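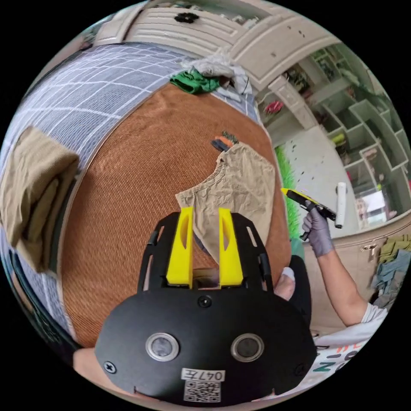

Khaki shorts on a woven mat, with folded and unfolded laundry around them.

The Floor Is the Folding Table
Sorting a load of clean clothes on a mat takes less room than most people think

2020-10-15

In the older apartment blocks of Sellthorpe, the laundry rooms are in the basement and the folding tables are gone. The building I live in went up in 1941. Its laundry room has two washers, a dryer and a shelf just deep enough for a box of soap. Everything comes back upstairs in a heap, and the heap has to go somewhere.

For years mine went on the bed. Clothes on a bed sink into the covers, and a shirt folded on a soft surface comes out crooked. By ten at night the pile would still be there, and it would move to a chair, where it stayed until most of it had been worn again straight off the chair.

A mat on the floor works better. A woven mat is firm, it lies flat, and cotton slides over it without catching. If the floor is cold or hard on the knees, put a blanket down first and lay the mat on top of it. The blanket also catches the overflow. Finished clothes can sit along its edge while the rest of the load waits at the far end of the mat.

Start with the shorts

Most people begin with T-shirts because there are so many of them. I start with shorts and pants. They take up the most room in the heap, and once they are folded the pile looks manageable.

Cotton twill shorts are among the worst things to leave crumpled. The fabric is stiff enough to hold a crease for days. Pick them up by the waistband, give them one hard shake, and lay them down front side up. Run a flat hand from the waistband to the hem. Close the zipper and the button. Push the pocket linings back in, or they will make a ridge down the front.

Then fold one leg over the other, so the seat seam sticks out to the side in a small point. Tuck the point in. Fold up from the hem to the waistband once for a deep drawer, or in 3 parts for a shallow one. Folded in thirds, a pair will stand on edge, and a row of them can be seen at a glance when the drawer opens.

Khaki pants and khaki shorts go in the same stack, with the longer ones on the bottom. Put the thick waistbands at alternating ends or the stack will lean and fall over on the way to the closet.

Light things and colors

White and pale gray clothes tend to get bunched together at the end, usually because they went through the wash together and came out tangled. Leave them in their bunch until the heavier clothes are done. Light knits don't crease as badly as twill, and a few more minutes in a pile won't hurt them.

A single green or red item in among the pale ones should come out early. If there is any dampness left in a seam, color can move from one cloth to another. I have a dish towel with a faint pink corner that came about that way.

T-shirts with printing on the front should be folded with the print on the outside, and never ironed over it. In warm weather the ink on some shirts gets slightly tacky and will stick to itself if it is folded face to face.

Small stuff

Keep clips, pins and anything that came out of a pocket at one edge of the mat where they can be seen. In the blanket they disappear. A saucer is fine for this. The Prinditz hardware store on the north side sells a magnetic dish that holds metal clips, but plastic ones need the saucer anyway.

How long it takes

An ordinary load from one of our basement washers takes me almost 26 minutes to fold on the mat, including the socks. On the bed I never finished one in a single go, so I can't compare.

Mats

Woven mats come in straw, grass, paper and plastic. The fine weaves are better for clothes. Coarse ones leave a pattern on thin cotton and can pull a thread. Natural mats should be aired after use and never rolled up damp. Plastic ones can be rinsed in the tub. Brarora and Gisler Street both have shops that carry them through November, after which they are put away until spring.

Store the mat rolled, standing in a closet corner, with the blanket folded on the shelf above it.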